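サッカーの試合がある日の朝、グラウンドに一番に着いてゴールネットを張る時間が好きだ、という方はいらっしゃいませんか。選手でもなく、監督でもなく、けれども試合の日にいてくれないと本当に困る。そういう仕事をしてくださる方を、わたしたちは探しています。

# Plalholm FC ホームゲーム運営スタッフ・用具係 募集のお知らせ

はじめまして、Plalholm FC 運営事務局です。わたしたちは Ayala 地域リーグに所属する、社会人とユースの合同クラブです。社会人トップチームのほか、女子チーム、ユース、小学生のスクールまでを抱えていて、人数だけは年々増えてきました。大きなスポンサーのついたクラブではありませんが、ホームゲームには毎回たくさんの方が足を運んでくださいます。昨シーズンの最終節には700人のお客さまがスタンドと土手を埋めてくださって、終了の笛のあともなかなか帰らずに選手へ声をかけてくださる姿に、事務局一同、片づけの手を止めて見入ってしまいました。

ただ、お客さまが増えるというのは、駐車場の案内も、入場口の列も、売店の氷の量も、これまでの見積もりでは足りなくなるということでもあります。昨シーズンの後半は、開場時刻になっても机が並べ終わっていない、という試合がありました。並んで待ってくださった皆さま、あの節は失礼いたしました。9月に始まる新しいシーズンは、きちんと人をそろえて迎えたいと思っています。

## 今回募集するのは2つの仕事です

### 1. ホームゲーム運営スタッフ(40名)

試合の日だけ来ていただくお仕事です。全試合に出ていただく必要はなく、事前に配る希望表に、来られる試合だけ丸をつけていただく形です。お仕事の中身は、その日の担当によって少しずつ変わります。

- 入場口でのチケット確認とプログラムの手渡し
- 駐車場と自転車置き場の誘導
- 売店の補助(会計はレジ担当がおりますので、商品出しと列の整理が中心です)
- ボールパーソンとして参加する小学生たちの見守り
- 試合後の客席の見回りと、ごみの分別

担当は当日の朝の打ち合わせで発表します。同じ持ち場がいいという方、いろいろ回ってみたいという方、どちらもいらっしゃるので、希望は遠慮なく書いてください。ちなみに駐車場係は外に立ちっぱなしで、真夏と真冬はかなりこたえます。そのかわり、常連のお客さまに一番早く顔を覚えてもらえるのも駐車場係です。

キックオフが午後2時の場合、集合は午前10時、解散は午後5時が目安です。延長のあるカップ戦では、もう少し遅くなることもあります。お昼のお弁当と飲み物はこちらで用意します(肉か魚かが選べます。魚のほうが先になくなりますので、お好きな方は早めに丸をつけてくださいね)。

### 2. 用具係(若干名)

こちらは週に数回、練習日にも来ていただくお仕事です。ボールの空気圧の点検、ビブスの洗濯と数合わせ、コーンやマーカーの補充、遠征の日の荷造りと積み込みなどをお願いします。当クラブには全カテゴリー合わせて260個のボールがあり、号数も傷み具合もまちまちです。どれを試合用に残し、どれを練習用に下ろし、どれをスクールの遊び用に回すか。覚えてしまえば指で押しただけでわかるようになりますが、最初はみんな空気圧計とにらめっこです。

経験は問いません。前任の用具係も、入ったときにはスパイクのスタッドに取替式と固定式があることさえ知らなかったそうです。それよりも、濡れたものは干す、借りたものは戻す、なくなったものは早めに言う、そういうことを面倒がらずにやってくださる方が向いていると思います。荷物を車に積む作業がありますので、ある程度の重さのものを持てる方だと助かりますが、腰に不安のある方には帳簿と在庫の仕事を厚めにお願いすることもできます。ご相談ください。

## 活動場所について

試合と練習は Jondomby 運動公園の第一グラウンドで行います。天然芝の、少し風の強いグラウンドです。事務局は公園の正門を出て坂を下ったところ、Pladunlow 会館の1階にあります。面談も説明会もこちらで行いますので、まずは気軽に遊びにいらしてください。シーズン中の夕方なら、たいてい誰かがおります。
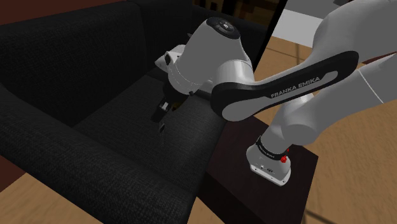
*黒い布張りのソファ*

面談といっても、むずかしいことをお聞きするわけではありません。どのくらいの頻度で来られそうか、やってみたい仕事、避けたい仕事、通勤の手段、そのくらいです。応援しているクラブがほかにある方も、もちろん歓迎します。事務局の中でも応援先はばらばらで、上位リーグの試合があった翌日は、機嫌のいい人と口数の少ない人がはっきり分かれます。

## 待遇

- 運営スタッフ:1試合ごとに謝礼と交通費をお支払いします。
- 用具係:時給制です。練習日、試合日とも同じ時給で、遠征に同行される日は手当がつきます。
- どちらもクラブのポロシャツと防寒用のベンチコートを貸与します。ポロシャツはシーズン終了後、そのままお持ちください。
- 活動中のけがに備えた傷害保険に、クラブの負担で加入します。
- 来られない試合のホームゲーム招待券を、ご家族の分も含めてお渡しします。

金額は担当と時間帯によって変わりますので、説明会でお渡しする表をご覧ください。お問い合わせいただければ事前にもお伝えします。

## こんな方に

18歳以上の方ならどなたでもご応募いただけます(高校生は保護者の同意があれば運営スタッフに限り参加できます)。サッカーのルールを知らなくても大丈夫です。オフサイドの説明をしたくてたまらない先輩が何人もおりますので、むしろ喜ばれるかもしれません。お子さんがスクールに通っているあいだだけ、というお父さんお母さんや、定年後に体を動かしたいという方、日本語を勉強中の方にも、これまでたくさん助けていただきました。

ひとつだけお願いがあります。運営スタッフは、試合のあいだ、持ち場によってはピッチに背を向けて立つことになります。歓声が上がっても振り返れない場面があるのです。ゴールの瞬間をどうしても見たいという方は、客席から応援していただくほうが、きっと幸せだと思います。それでもやってみようかなという方、ぜひお待ちしています。

## 応募の方法

Pladunlow 会館1階の事務局窓口、またはホームゲーム当日の総合案内に応募用紙があります。お名前、ご連絡先、希望する仕事、来られそうな曜日を書いて、窓口にお出しください。郵送でも受け付けています。履歴書は運営スタッフの方は不要、用具係の方のみ添えてください。写真は貼っても貼らなくてもかまいません。

締め切りは8月の末です。運営スタッフは定員になりしだい、いったん受付を止めますが、シーズン途中で空きが出ることも多いので、その場合は順番にこちらからご連絡します。用具係は面談のあと、一度練習の日に来ていただいて、実際の仕事を見てから決めていただきます。見てみたらやっぱり違った、というお返事でもまったく構いません。

窓口の受付時間は午後1時から午後7時までです。試合の日は事務局が全員グラウンドに出てしまうため、会館の窓口は閉まっています。その日は総合案内のテントまでお越しください。

Plalholm FC 運営事務局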